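How to sort out a cabinet door that won't hang straight

I've got a soft spot for old brown cabinets, the honey-coloured sort with a bit of moulding and two panelled doors, and sooner or later every one of them gets the same complaint. One door rubs, or drops, or swings open by itself while you're in the middle of a phone call. Most of the time you can put it right in an evening with a screwdriver and a cup of tea.
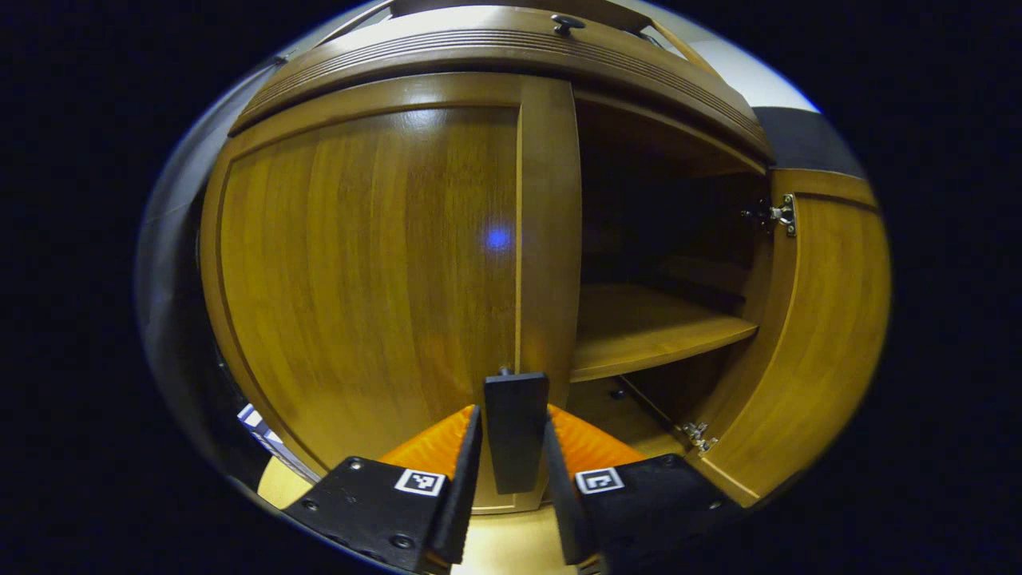
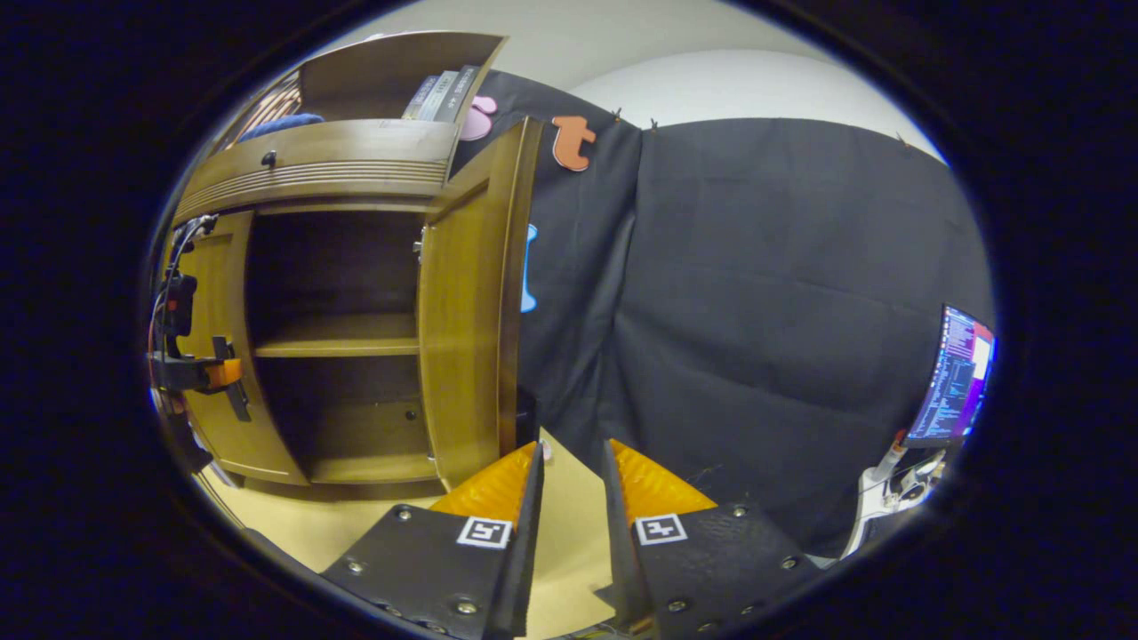

Stokon Furniture Menders, Skokbridge branch

I'm Fung-ping Yip and I write these pages for the branch. This one came out of a run of questions we had in March, nearly all of them about concealed hinges (the silvery ones with a round cup let into the back of the door). You can see the upper one nicely in the first photo, high up on the inside edge of the open door, and there's a matching silver fitting down near the bottom.

What you'll need

A cross-head screwdriver that properly fits the screws. Please don't use the one that nearly fits!
A pencil
A tape measure
A torch, as these cupboards get very dark towards the back
A few wooden cocktail sticks and some wood glue, in case a screw hole has gone baggy
An old towel

Empty it first

Take everything out, even if you only mean to touch one hinge. I skipped this once at my sister's in Tully and spent the whole time reaching round a fondue set. With the shelf clear you can get your arm in and see what you're doing, and it's a good chance to wipe along the back corners where the crumbs live. Things on top can stay put if they're steady, books and so on, but shift anything that might roll.

Work out what's wrong before you turn anything

Shut both doors and stand back a few paces. Look at the line across the top first. If the doors don't match along there, one has dropped. Then look at the gap down the middle. On a cabinet with an upright strip between the doors, like the one in the first photo, check each door against that strip. A gap that's wide at the top and narrow at the bottom means the door is leaning.

Now open the door halfway and lift it gently by its outer edge. Any movement at the hinge and you've got loose screws, so start there. I'd say that cures half of the doors I get asked about. Measure the gap at the top and bottom and pencil the numbers on a bit of paper. You'll think you'll remember them. You won't.

Tighten everything

Open the door wide and get someone to take the weight, or roll the towel up under the bottom edge if the door comes down close enough to whatever it's standing over. Nip up the screws holding the cup to the door, then the ones holding the bracket to the cabinet body. Firm is plenty. This is wood, and old wood at that, and if you lean on it you'll strip the hole.

If a screw just goes round and round, take it out, dip a couple of cocktail sticks in glue, push them into the hole and snap them off flush. Leave it overnight, then put the screw back in. My neighbour in Odham thinks this is a terrible bodge, but he's got doors of mine that have been up for years, so there we are.

Adjusting the hinge

Hinges do vary, so have a look at yours with the torch before you commit. On the common sort you'll find 2 screws on the arm. The one nearer the door usually moves it from side to side, and the one further back lets it slide in and out from the cabinet. Up and down is normally done by slackening the screws in the bracket, nudging the door and doing them up again.

Go a quarter turn at a time, shut the door, have a look, and go again. For a leaning door, adjust the top hinge one way and the bottom hinge a touch the other way, and you'll see it come round surprisingly quickly. If it gets worse, you're turning it the wrong way (we all do it).

For a door that has dropped, slacken both brackets while your helper holds on, lift, and tighten the top one first.

A bad one will take me 3 goes, with a sit down in between.

Before you give up

If you've run out of adjustment and it still rubs, check the cabinet itself. A wonky floor will twist the whole body, and then no hinge on earth can help you. Slip a bit of card under the low front corner, see if the gap changes, and if it does, swap the card for a proper thin wedge. I wish I'd started there with the big one at my mum's, which had me swearing at a perfectly good hinge for most of an afternoon.

And don't reach for the plane! Once you've shaved an edge that shows, you've got bare wood to stain and match, and honey-brown is a pig of a colour to match.

Sagging shelves are on a separate page, along with sticking drawers.

Page last updated May 24, 2024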